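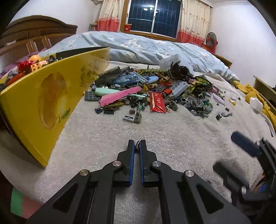
Tidying bricks, part two

03/02/2020

The job for this round was the one my sister suggested: put the bricks back in the box. She has been saying for years that if I'm going to spend my evenings on robots I might as well make one that does that.

For anyone new, I don't steer an arm while I do this. I hold the gripper in my own hand, do the task at a normal pace, and the camera on the tool records what the fingers see along with how they move. Later the recordings go to the arm in my workshop in Purkdale, which has the same fingers on the end of it. It means I can collect in other people's houses without carrying an arm up the stairs.

I spread the bricks over a fleece blanket on the bed and stood the yellow box on the left. I'm right-handed, so every pick goes across my body. I did think about moving the box to the other side and decided against it, as the arm will also have to reach across.

One demonstration is one brick. Fingers closed to start, move over the pile, open, go down, close, lift, carry to the box, let go, come back. I tried doing several bricks in one recording last April and it was a pain to cut up afterwards. Short ones are easier to throw away when they go wrong.

By the end of the evening I had 200 recordings, which brings the total to 919 across all the houses so far.

Some notes, mainly for myself.

Small bricks on fleece are harder than small bricks on a table. The pile of the blanket gives when you push down, so the fingers can go a bit lower than the brick and come up under it, but they also pinch the blanket. I kept the pinched ones in a separate folder. I haven't decided what to do with them.

Flat pieces are slow. With a thin plate lying flat I have to tip one edge up first, and I never do it the same way twice. I need to pick one method and stick to it. The rubber pads help a lot, and I wouldn't go back to bare plastic.

Not everything in the heap is a brick. There is a red snack wrapper in with them and a clear plastic bag at the back, and I have left both where they are. A real pile has rubbish in it. For now the rule is that I never pick those up, and I'll see if the arm learns to go round them.

My wrist starts to ache after 5 minutes or so of this, and when it does I get sloppy about closing the fingers fully between picks. Resting more often is the answer.

Vratislav Kadlec wrote to ask why I don't use a joystick. I did, for four weeks, on the old Hakholm arm. Each pick took ages and half of them missed. By hand I can feel when the brick is caught.

Next I'll run the first training on the full set and try it with a smaller pile. I also need to tighten the handle, which has worked a little loose again.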